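Handout 8, good practice for hand-held gripper work (soft goods)
Updated 2019-12-06. Replaces the November version, please throw the old one out.

Notes only, full wording is in the Fanholm house rules. Quiz topics = sections 2 and 4.

1. What the rules cover

Everything from picking up the tool to signing the log. Same rules in both rooms, Dostby and Tradico. They do NOT cover arm-mounted grippers, that's next term.

Three levels of wording, same as in most standards:
shall = must do, you get marked down
should = do it unless you can write down why not
may = up to you

People mix up should and may every year. Read the word before you argue with the rule.

2. Before you start

Tool number shall go in the log before the first pick. Read it off the label, don't go from memory. Scan the code too if the scanner is working.
Fingers: open and close fully, look for cracks at the slots. Cracked = tag it, take another one.
Screws finger check, no wobble. Do not tighten them yourself, ask at the desk.
Sleeves should be close fitting or pushed up. Straps, clips, lanyards kept away from the fingers when they close.
Lens wiped with the gray cloth, not your shirt.

3. Picking folded textiles

Fabric is harder than boxes. It bends, it slides, layers come apart. Last year's group logged 329 picks on the Yen course and 134 of those got rejected, mostly for bad grip or missing notes.

Grip at the fold where you can. Loose edges peel off one at a time.
Close slowly. Stop when the layers stop moving, extra squeeze just pushes the top ones out.
Thick stacks (fleece, knits) should be supported with the free hand. Free hand shall stay out from between the fingers, allways.
If the stack starts to fan out, finish the move if it is safe, then write "fanned" in the log. Don't restart and pretend it went fine.
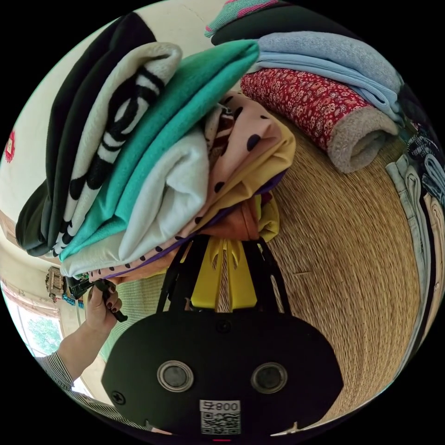
Setting down matters as much as the pick. Lower until the stack rests on the surface, then open, then back off straight. Opening early = a drop, and drops shall be logged even when it's only an inch. On woven surfaces watch for snagging, knits especialy.

Don't tidy the pile between picks unless the task sheet says so. A tidy pile is a diffrent task.

4. Stop rules

Stop at once if:
fingers don't open on release
anything catches on skin, hair or jewelry
someone not on the sheet reaches into the work area
you lose sight of the finger tips

After a stop: tool down, fingers open, tell the desk, log it. 2 stops in one session with the same tool = tool goes out of use till checked. Not your call and not mine.

5. Log sheet

Initials, tool number, task, item type in plain words ("folded sweater" fine, "clothes" too vague), result, remarks. Pen. Cross out mistakes with a single line so the old entry can still be read.

For next time: bring one should-rule you'd change to a shall, half a page, with the reason. Sheets go in the tray by the Dostby door.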